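**Table setting** (also *laying the table*) is the everyday business of putting out the plates, bowls, cups and cutlery that people will need for a meal. The term covers both the work itself and the arrangement that results from it, so that one may speak of a child who is learning table setting and of a table setting for two. It is among the first household jobs that many children are given, and a good number of people go on doing it for the rest of their lives in more or less the way they were first shown.

## The place setting

The basic unit is the place setting, meaning everything laid out for one person. In its plainest form this is a plate or a bowl with something to eat with and something to drink from. The plate usually goes straight in front of the chair, a little way in from the edge of the table, with the fork to its left and the knife to its right. A soup spoon, where there is one, lies outside the knife, and the glass stands above the tip of the knife, within easy reach of the right hand.

Households differ a great deal over the smaller points. Some families put the bowl on top of the plate from the start, while others keep bowls stacked by the cooker and fill them there. Bread plates come and go with fashion - and with the size of the table.

## Plates and bowls

A dinner plate is generally flat across the middle with a slight lift at the rim, enough to keep gravy where it belongs. Bowls vary rather more. A deep one with a thick rim is comfortable to carry and forgiving of a knock, and is often preferred for porridge, stews and noodles. Wide, shallow bowls suit pasta and salads, though they take up nearly as much room as a plate and can be awkward to stack with anything else.

Matching sets were long thought proper for guests. The household writer Szabolcs Szénási, in his cheerful little handbook *The Grandora Table*, took the opposite view, and advised readers to choose two or three colours that sit kindly together and then to buy single pieces as they were needed. He was fond of soft greens and creams, and reckoned that a household could manage very well on 14 pieces, provided somebody was willing to wash up.

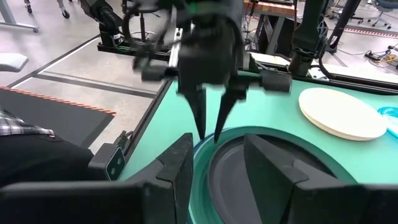 Szénási was equally relaxed about the order of work. He liked to put the bowls out first, then the plates, and to leave the glasses until everything else had found its place, as they are the pieces most easily caught by a sleeve. Other writers begin with the plates and build outwards, and there is much to be said for that too, particularly on a long table where the spacing has to be judged by eye.

## Spacing

A width of about 50 centimetres for each person is workable at a family table, and a little more is welcome when there is carving to be done or when chairs have arms. Round tables are kinder to an odd number of diners, although serving dishes in the middle can be a stretch for small children.

## See also

- Cutlery
- Serving dish
- Tablecloth
- Washing-up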